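Lettre de la maison Furness : la vente d'estampes de novembre

La maison de ventes Furness ouvre sa saison d'automne avec une vacation consacrée à l'estampe et au dessin du vingtième siècle. Le catalogue est en ligne depuis la semaine dernière et la version imprimée part chez les abonnés dans les prochains jours. La vente se tiendra en novembre, dans la grande salle de la rue Riviere, à partir de 14 heures.

L'ensemble principal provient du fonds de l'atelier Grumix, imprimeur en taille-douce puis lithographe, fermé à la fin des années quatre-vingt. Il réunit plus de 200 feuilles : épreuves d'essai, bons à tirer, états intermédiaires et quelques tirages définitifs que les artistes avaient laissés à l'imprimeur en paiement. La plupart n'ont jamais été présentées en vente publique. Les bons à tirer annotés seront vendus à l'unité, les épreuves d'essai par petits lots.

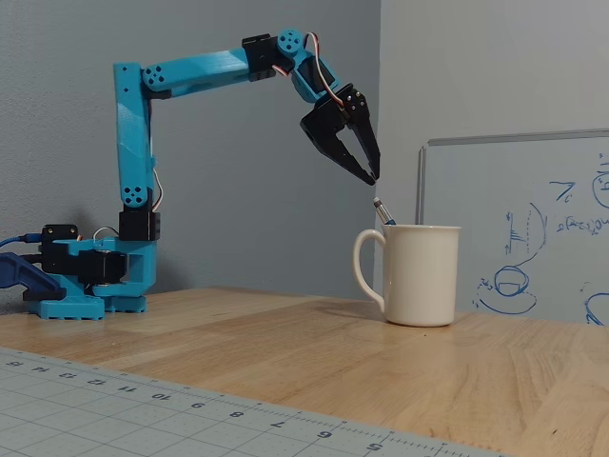 Les feuilles ont été examinées hors cadre. Beaucoup portent encore les traces de l'atelier, empreintes de doigts dans les marges, calculs au crayon, essais d'encre au verso. Elles n'ont pas été nettoyées. Le département a préféré laisser ce choix aux acquéreurs, et les rapports de condition signalent chaque rousseur, pli ou manque. Ils sont envoyés sur demande jusqu'à la veille de la vente.

Les dessins forment la seconde partie du catalogue, avec 13 lots issus de la collection Flernix. On y trouve surtout des études au fusain et à l'encre, de petit format, ainsi qu'une suite de sept lavis préparatoires à un livre resté inédit. Cette suite ne sera pas divisée. Les provenances ont été établies à partir du livre d'inventaire du collectionneur, qui sera remis à l'acheteur sous forme de copie.

Une estampe de la même collection, adjugée 2 314 euros au printemps, avait attiré plusieurs enchérisseurs étrangers. Les estimations de novembre restent dans cet ordre de grandeur pour les pièces courantes. Elles sont plus élevées pour les grands lavis et pour deux lithographies en couleurs rehaussées à la gouache.

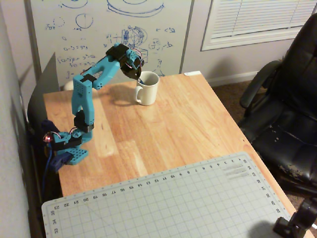 Bras articulé bleu et mug blanc sur une table en bois.

L'exposition préalable est ouverte gratuitement pendant les trois jours qui précèdent la vente, de 10 heures à 18 heures. Les feuilles non encadrées peuvent être consultées en cabinet, sur rendez-vous. Les sacs et les parapluies restent au vestiaire.

Les ordres d'achat et les demandes d'enchères par téléphone doivent parvenir au bureau la veille avant midi, accompagnés d'une pièce d'identité et de coordonnées bancaires. Les lots adjugés pourront être retirés dès le lendemain. Passé deux semaines, ils seront transférés au garde-meuble, aux frais de l'acheteur.

La prochaine lettre présentera la vente de photographies de l'hiver, pour laquelle le département accepte encore des dépôts.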